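Capítulo 4
A garra e a mesa: preparar a primeira pega

Projeto do semestre, turma de robótica da escola Quezada. Tarefa deste capítulo: separar e arrumar cabos com o braço. Parece fácil, não é. Cabo dobra, escorrega, enrola no vizinho.

O que vai precisar saber antes: capítulo 2 (eixos) e a tabela de velocidades do capítulo 3. Se pulou a tabela, volte.

4.1 Comece pela superfície

Mesa livre entre os dedos, garra aberta. Madeira envernizada brilha, e o reflexo engana a câmera do punho. Anote onde cai a mancha de luz. Anote também as marcas fixas do tampo: um risco claro no verniz serve de referência, desde que a mesa não saia do lugar. 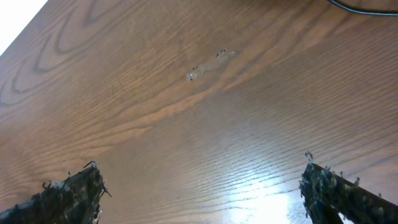 4.2 O monte de cabos

Regra da equipe Wudham, que adotamos: ninguém mexe no monte com a mão depois que o programa começa. Valentina Godoy, monitora, desconta 12 pontos de quem mexer. Antes de fechar a garra, responda no caderno:
- qual cabo está por cima?
- onde está o conector?
- por que lado a garra entra?

Conector claro no meio de cabo preto é mais facil de achar. Comece por ele.
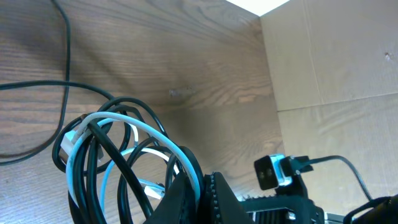

A aproximação se faz em duas etapas. Primeiro até a altura de segurança, depois a descida lenta. Força baixa. Se um laço subir junto com os dedos, pare, abra, recue. Não puxe! O Arwel Nicholas puxou em setembro e a turma perdeu 13 tentativas refazendo a calibração.

4.3 Registro das tentativas

Cada equipe entrega 600 tentativas até o fim do módulo, boas e ruins. As ruins contam igual, então não apague nada. Uma linha por tentativa: posição inicial, cabo escolhido, resultado, obervação curta.

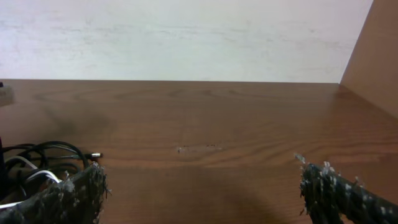 Quem fez o módulo com Leokadia Olszewski já tem a planilha, pode usar a mesma. Os outros, copiem o modelo do apêndice B. Coluna de resultado só aceita S ou N; dúvida vai na observação.

Exercício 4.1. Faça a aproximação sem fechar a garra, cinco vezes, e compare a posição final com a marca do tampo.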